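Brultent Smooth Table Cover, Blue-Gray

If you fold laundry, sort mending or lay out sewing projects on the same table where everybody eats, you already know how quickly a bare tabletop starts to feel like the wrong place for clean clothes. The Brultent cover was made for just that kind of table, and we have been selling it happily since we took over the Mallach line of household linens.

The cloth is smooth, with no raised pattern to catch on buttons or zippers, and the quiet blue-gray makes it easy to see what you are working on — dark clothes especially, which tend to vanish on a black or brown table. We use one in our own workroom for shirts, sweaters and whatever else comes out of the basket in a heap, and Inna Hrynyshyn, who chose the color, still won't hear of us adding a second one!

Item number: 311
Fabric weight: 200 grams per square meter
Corner clips: 4, included
Color: blue-gray

A striped garment, crumpled, on the blue-gray cover:
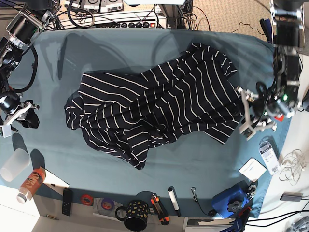
Care and Ordering

Wash cool with similar colors and hang to dry. A warm iron on the back takes out any creases from shipping. Each cover is $22, and spare clips are sold separately under the Stareo name.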